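Cómo ordenar el cajón de los trastos

Casi todas las casas tienen un cajón donde acaba lo que no tiene sitio. Vaciarlo y ordenarlo lleva 15 minutos si no se para a leer cada papel.

Saque todo y póngalo sobre una toalla vieja. Pase un paño húmedo por el fondo del cajón y déjelo secar abierto.

Separe primero lo que se tira: bolígrafos secos, tíquets, llaves que no abren nada. Las pilas gastadas van al punto limpio. Lo dudoso — cargadores, mandos, tornillos sueltos — métalo en una caja aparte y escriba la fecha en la tapa.
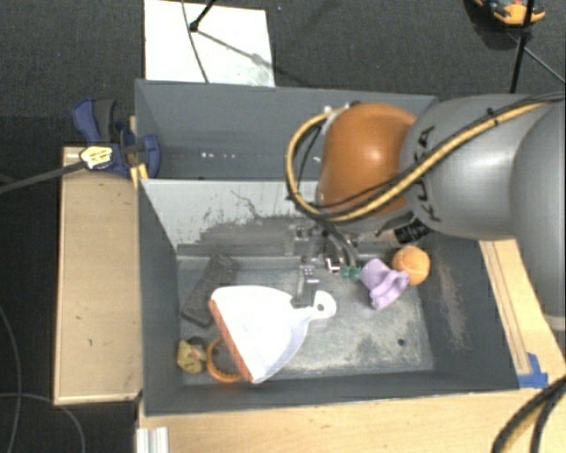 Objetos variados en un contenedor gris oscuro.

Si pasados 60 días no ha abierto la caja, puede vaciarla. Teresa Rebelo, lectora de esta página, prefiere revisarla una vez al año, en octubre.

Para lo que se queda, mida el interior del cajón y corte separadores de cartón grueso a esa altura. Deje el hueco delantero para las tijeras y la cinta adhesiva. Lo que se usa poco va al fondo.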